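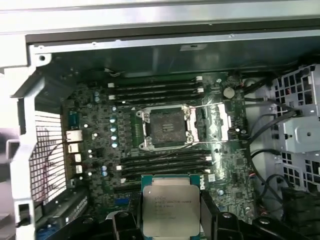
According to the comment penciled under my last entry, two computers can't disagree about arithmetic, so one of them must have been given different homework, and would I please check the input files before blaming the hardware a third time. Noted. I have only blamed it twice, but the spirit of the thing is fair.

Jun 2, 2020

Groundwater, Melotmont model, the steady-state version with the Matar boundary along the west side. Same problem as last week. The run on Prandar converges in 155 outer iterations. The run on Skasurholm converges in 156. I could live with that. What I can't live with is that the two water tables differ by almost a meter in the north corner, under the old gravel pit, and that both output files say NORMAL TERMINATION at the bottom with the same calm confidence.

For colleagues joining late: Skasurholm is the Xeon workstation, Prandar is the older machine under the window. They're supposed to be interchangeable. I wrote "interchangeable" in the project plan myself, in July, in a good mood.

Morning.

Did the homework check first, as instructed. Compared every input file on both machines, byte for byte. All identical except the output control file, where Prandar has an extra blank line at the end. Deleted the blank line. Reran. 155 again, same heads to the last printed digit. Put the blank line back out of a sense of fairness and reran. Same. The blank line is cleared of all charges.

So the penciled theory is dead, and I'd like that on record before I get to the afternoon, when part of it comes back to life.

Next, the executables. Both claim the same version. They were not compiled the same way. Prandar's was built with optimization turned down, left over from a debugging session in the winter that I remember as lasting an hour and which my notes say lasted four days. Skasurholm's was built with everything turned up. Rebuilt on both from the same source with the same flags, conservative ones. Runs got slower, as they should. Prandar still 155. Skasurholm still 156. The difference in the north corner shrank a bit, though it's still far too large to show to anyone who drinks the water.

Then threads. The solver splits its dot products across threads and adds the pieces up in whatever order they come home. Adding floating point numbers in a different order gives you a different last digit, as every one of us knows and as every one of us forgets between incidents. Forced one thread on both machines.

Skasurholm, one thread: 155.
Prandar, one thread: 155.
Heads agree everywhere.

I was extremely pleased with this until lunch.

Lunch.

Over lunch it sank in what I'd found. A wobble in the last digit of a sum should move the water table by less than the thickness of a hair. It has no business moving it by most of a meter. If a hair's difference going in comes out as a meter at the gravel pit, then the threads only nudged something that was already balanced on its edge. The single-thread agreement means that both machines now fall off the same side of it. They agree the way two people agree who've both read the same wrong map.

So the question changes. Leave the computers alone, look at the model. (Yes. Homework. I know.)

Afternoon.

Plotted the difference between the two original runs instead of staring at the two runs side by side, something I should have done on day one. Everything south of the Matar bend is flat zero. The difference is all in one lump in the north corner, in layer one, and the edge of the lump is suspiciously crisp. Water tables don't have crisp edges. Settings have crisp edges.

Turned on the full printout of dry cells. The run that lands on the higher water table has 1,175 dry cells at the end. The run that lands lower has that number plus a tidy patch over the gravel pit. So the two solutions differ in whether a handful of thin cells up there are wet or dry, and once they're dry the water has to go around them, and then the neighbors drop, and a couple of those go dry too for company.

This is rewetting. I should have smelled it. The rule in the package is that a dry cell can come back to life if the cell below it rises past a threshold, and the check is made every so many iterations. Ours is set to check every iteration. The iteration log for the patch reads like a porch light with a bad switch: wet, dry, wet, dry, wet, dry, and then the overall closure test happens to be met on some iteration or other and the music stops. Whoever is sitting is wet. Stop at 155 and you get one chair arrangement, stop at 156 and you get the other.

Looked up who chose to check every iteration. The comment in the file has my initials.

Tried, in this order:

Check interval raised to 5. Multi-thread on both. Prandar and Skasurholm agree on iteration count, disagree slightly in the patch.

Check interval left at 5, rewetting threshold raised. They agree on everything. Also the entire patch goes dry and stays dry, and it takes a piece of the hillside along with it. Stable, reproducible, and wrong. There's a pond in that gravel pit. I've had wet socks from that pond.

Threshold back to where it was, closure criterion tightened by a factor of 20. Neither run converges. Both flap until the iteration limit and give up. This was the most honest result of the day and I kept the logs.

Rewetting off entirely, with starting heads set well above the land surface so that everything begins wet. Converges nicely on both, matches on both, and leaves the pond area wet at a plausible level. But with rewetting off, any cell that overshoots and goes dry early on is dead for good, and I can see in the log that a few cells near the east divide went that way. They may deserve it. They may have just been unlucky in iteration three.

Then the homework came back to life. To see why those thin cells are so thin, I pulled the layer one bottom elevations around the pit. Most of them vary gently. The patch sits a good two meters higher than its surroundings, with straight sides. Went back through the gridding notes. The bottom of layer one was interpolated from borehole logs, and one log in the north corner gives its depths from the top of the casing, where all the others go from ground level. It's written on the log sheet, in small letters, in a box labeled REMARKS. The casing up there sticks out of the ground by a lot, as I recall, on account of the flooding. I typed in that log. I don't think I've ever read a box labeled REMARKS in my life.

So the input files were identical on both machines, and identically bad. The pencil gets half a point. I'm not giving it more than half, because the pencil said the homework was different, and the homework was the same.

Corrected the one borehole, regridded layer one, original settings otherwise, every thread both machines own. Patch is gone from the bottom surface. Rewetting still flickers in a couple of cells at the pit edge, but they're fatter now and don't drag the neighbors down. Iteration counts still differ by one between the machines. The largest head difference anywhere is now down in the digits I'd never report.

Things I believe as of this evening:

The thread order was a messenger. I'm keeping the single-thread run as a check for final versions and letting everyday runs go multi-thread, or we'll all be old before calibration is finished.

NORMAL TERMINATION means the program ended. I've written this on the inside cover, where I found I'd already written it, two projects ago, with an underline.

The calibration against the spring water levels has to be redone. I tuned the conductivity in the north corner to make up for a bump in the ground that doesn't exist. I was fond of that value. I had a paragraph in the draft report explaining it with reference to buried channel deposits, and it was a good paragraph. There's no evidence for buried channel deposits now beyond how well I wrote about them.

Still open:

Check the other logs for casing-top depths. All of them, including the ones I'm sure of, and read the remarks.

Find out if the same log was used for the layer two top. If so the thickness there is off as well, and it would explain the odd vertical gradient we argued over in the spring.

Rerun with the alternative formulation that doesn't let cells go dry at all. Should have used it from the start. The reason given in the project plan for not using it is "existing setup works."

Compiler flags: same on both machines from now on, and written down in the run folder. The winter build on Prandar has been renamed with DO NOT USE in front. I've used things named like that before, so I also moved it.

Answer the penciled comment. Draft: you were right about checking the inputs, wrong about what the check would show, and could you please sign your remarks.

Overnight: full parameter sweep on Skasurholm with the new bottom surface, Prandar repeating every fourth run as a control. Left the output printing dry cells each iteration, so the log will be huge. Clear some disk first. Done. Started, first three runs fine.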